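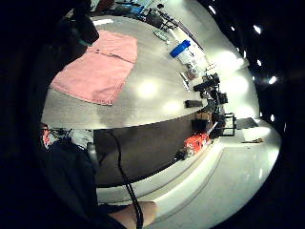

Caring for Bath and Kitchen Towels
Published by the Oltdale Household Advice Service
Last updated: October
2,843 shares | 9 comments

Towels are washed more often than almost any other article in the home, and most of them wear out through laundering before they wear out through use. The guidance below applies to ordinary cotton terry towels. Readers should consult the care label first where one is still attached.

Before first use

New towels are commonly sold with a finish that makes them feel soft in the store and repels water at home. Wash them once before use, in warm water, with half the usual amount of detergent and no fabric softener. Colored towels should be washed separately for the first 3 washes. Some loss of dye is normal during this period and does not indicate a fault.

Washing

Fill the drum no more than two-thirds full. A tightly loaded machine does not rinse properly, and detergent left in the loops makes the fabric stiff. Towels should not be washed with garments that have zippers, hooks or touch-and-close fastenings, which pull the loops.

Fabric softener is best avoided altogether. It coats the fibers and reduces their ability to take up water. Where towels have already become stiff, one wash with a cup of plain white vinegar and no detergent will usually restore them. Vinegar must never be combined with chlorine bleach.

Kitchen towels used on raw meat juices or floor spills should be kept apart from bath linen and washed at the hottest setting the label permits.

Drying

Shake each towel firmly when it leaves the machine. Line drying in moving air gives a fresher result, although the towel may feel rougher than one dried by machine. Ten minutes in the dryer on low heat afterward will correct this. Do not leave damp towels folded in a basket overnight.
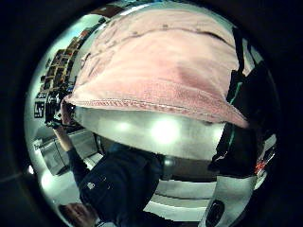
Between uses, hang towels at full width on a bar. A hook gathers the fabric and slows drying, particularly in a bathroom with no window. Each bath towel may be used 3 or 4 times before washing if it dries fully in between. Hand towels in a busy household should be changed every 2 days.

Snags and loose hems

A pulled loop should be cut level with the pile using small scissors. It should not be tugged. Terry cloth is woven, and a trimmed loop will not run. A hem that has begun to open can be closed with a straight machine stitch in polyester thread, beginning a little before the gap and ending a little after it.

Storage

Store towels only when completely dry. Place clean towels at the bottom of the pile and take from the top, so that the whole set wears evenly. Closets on an outside wall should be left open for an hour or so each week during damp weather.

Worn towels may be cut down for cleaning cloths. Many animal shelters also accept them, and it is advisable to telephone beforehand to ask which sizes are wanted.

Share this page | Print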